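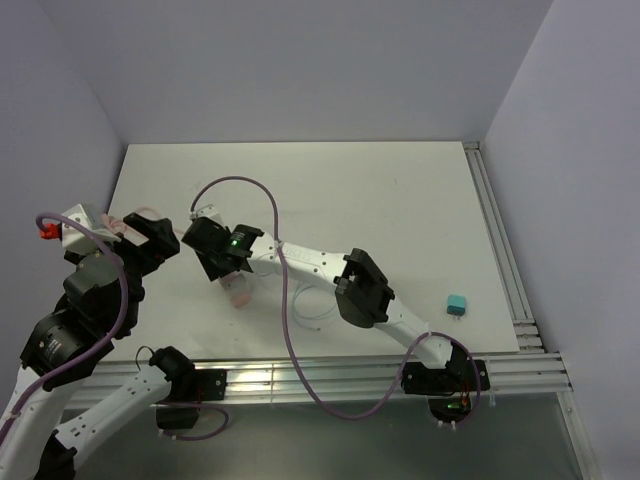 Handout 4: Measuring things badly, and how to stop

Notes to go with the fourth session of Practical Statistics for People Who Were Told There Would Be No Maths. Read them before you start the exercise sheet. Last year most of the group read them afterwards, and it showed.

4.1 Two ways of being wrong

Suppose you weigh the same bag of flour five times on the same kitchen scale and get five slightly different answers. This is random error. It annoys people, but it is fairly harmless, as the readings fall on both sides of the true value and the average lands somewhere sensible.

Now suppose the scale was sitting on the edge of a tea towel the whole time. All five readings agree nicely and all five are wrong by the same amount. This is systematic error, or bias, and taking more readings does nothing for it. You can weigh the flour until September and you will only become more certain of the wrong answer.

Two words to keep apart:

Precision - how closely repeated measurements agree with each other.
Accuracy - how close they are to the truth.

In ordinary speech these mean the same thing. In this course they don't, and I take marks off.

4.2 The Purkberg rainfall record

The worked example is the rain gauge at Purkberg, read every morning by the schoolmaster, Severino Calvo, and after him by his successor, Tarmo Urbonaitė. Calvo was a tidy man. His readings are to the nearest tenth of a millimetre, in ink, with no gaps. Urbonaitė rounded to the nearest whole millimetre and once spilled soup on most of a spring.

For years everyone preferred Calvo's figures. Then Nabila Lamrani went through both sets for her dissertation and compared them with the gauge at Colen, down the valley. Urbonaitė's totals followed Colen closely. Calvo's ran low in every summer and were fine in every winter.

The cause was a pear tree. In leaf, it kept a good part of the rain off the gauge. Urbonaitė moved the gauge in his first week, apparently so that he could reach it without getting his slippers wet.

Calvo was precise. Urbonaitė was accurate, by way of his slippers. Please don't write in the exam that rounding is good for you. The rounding made his data slightly worse. The tree made Calvo's a great deal worse.

4.3 Putting a number on the spread

The tool for random error is the standard deviation, which you met in Handout 3 and have no doubt been thinking of fondly ever since. The new item is the standard error of the mean:

standard error = standard deviation / square root of n

where n is the number of readings. The square root is the bad news. To halve your standard error you need four times as many readings, and to halve it again you need sixteen times as many as you began with. Funding bodies find this hard to take in. So did I.

Two warnings. The formula assumes the readings are independent. If Sombat reads the thermometer and then Joni writes down whatever Sombat said, you have one reading and a friendship. The formula also knows nothing about pear trees. A small standard error tells you about precision and is silent on accuracy.

4.4 Rounding and false confidence

Do not report more digits than you have earned. A tape measure marked in millimetres does not give you an answer to four decimal places, whatever your calculator says. The calculator has never seen the tape measure.

The usual rule: round the uncertainty to one significant figure, then round the result to match. If your mean is 257.3861 and your standard error is 2, you write 257, plus or minus 2. The rest goes in the bin.

4.5 Exercise

Work in pairs. You need a ruler, a piece of string and a corridor. The one outside the Astetti room will do, although the fire door sticks.

Measure the length of the corridor with the ruler alone, ten times, taking turns. Write each result down before your partner starts, and do not discuss it. Then do the same with the string, cut to a length of your choice. Work out the mean and standard error for both sets, and say which method you trust and why. "The ruler looked more professional" was last year's most popular answer and scored nothing.

Write-ups should be no longer than two sides. They are due by 26/03/2020, into the box by the office. Joni Rautiainen is marking the first half of the alphabet and Sombat Jaidee the second. Joni is said to be kinder, but we have only 28 scripts to go on and the standard error is enormous.

4.6 Reading

Lamrani's dissertation, chapter 2, is in the short loan collection, 48 pages including the soup. Chapter 5 is optional and has the better graphs. The Fung notes on error propagation are for next time. Bring them, and a calculator with working batteries.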